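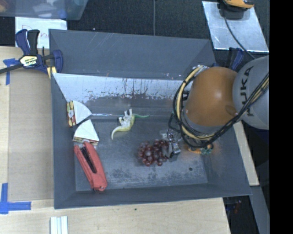
Gray bin on tabletop, scuffing on floor of bin, scratches on back wall.

Grosley Storage Hall, Ovton Road
Walk-through checklist with comments
December 2018
Inspected by: Wellington Prado
Present for part of the visit: Dennis Kaijage (site)
Last inspection: July, by Erhan Kaplan

Ratings used: OK / Fix / Not accepted. "Not accepted" means I was told something was done and saw no sign of it.

1. Bins and totes
Surface wear - OK
Scuffs and scratches do not fail a bin. Cracks do. The July sheet says all bins were "checked and good," with no list of which ones. I would like to see a list next time, with initials.
Stacked bins within height limit - Fix
The limit painted on the wall is 4 high. The stack by the north door was over it. Dennis said it was only for the morning. There was dust on the top lid.

2. Shelving
Load signs posted - Fix
Bays A and B are marked 400 lb per shelf. Bay C is marked 300 lb. It is the same shelving from the same supplier, bought together, so one of these signs is wrong. I asked which and got two answers. Use the lower number everywhere until Sampaio sends the load sheet in writing.
Uprights bolted to floor - OK in A and B, Not accepted in C
The July sheet has a tick for this. Two of the bolts in C turn by hand.
Damage to uprights - OK
Paint chips only.

3. Aisles and exits
Main aisle clear - OK
It was very clear. It had also just been swept, and they knew I was coming. I will come without calling next time.
Rear exit opens fully - Fix
Opens, then catches on the mat. Take the mat away.
Exit sign lit - OK
Emergency light, 30-minute test - Not accepted
The log shows a pass every month, same pen, same handwriting, same start time. Jailson Marinho's name is on all of them, and he tells me he was on leave for one. Run the test again with a second person there and write down when it starts and when the light goes out.

4. Fire extinguishers
Tags in date - OK
Gauge in the green - OK
Reachable without moving anything - Fix
The one behind the packing bench has a hand truck chained in front of it. Who has the key? Dennis thought Dirceu. Dirceu Macedo thought the key was in the office. It was not in the office.

5. Ladders and steps
Feet and treads - OK
Labels readable - Fix
The tall stepladder has no label left at all. I don't take "we all know what it holds" as a rating. Replace it or get rid of the ladder.

6. Floor
Spills - OK
Cracks and lips - Fix
The patch outside Bay B is lifting again. This is the third patch by Bostidham and the invoice calls it permanent. Before anyone pays for a fourth, ask them what is going on under it.
Floor paint - OK
Worn at the turn, still readable.

7. First aid
Kit stocked - Fix
No large dressings, and the eyewash is out of date. Plenty of finger bandages.
Contact list current - Fix
Two of the numbers belong to people who have left.

General comments
The July report passed every item. I have gone back over it and I don't see how. The loose bolts and the mat are not new problems, and I have asked Erhan for his notes - so far I have the sheet and nothing else.

Bay C is to be emptied from the top shelf down before the bolts are touched. Please send me photos of each bolt after tightening, with the bay number in the shot. A phone call saying it's done will not close the item.

Items open: Bin stacks, load signs, Bay C bolts, rear mat, emergency light, hand truck, stepladder, floor patch, first aid kit, contact list.

Signed: W. Prado
Received by site: D. Kaijage ("do not agree with item 3, light test")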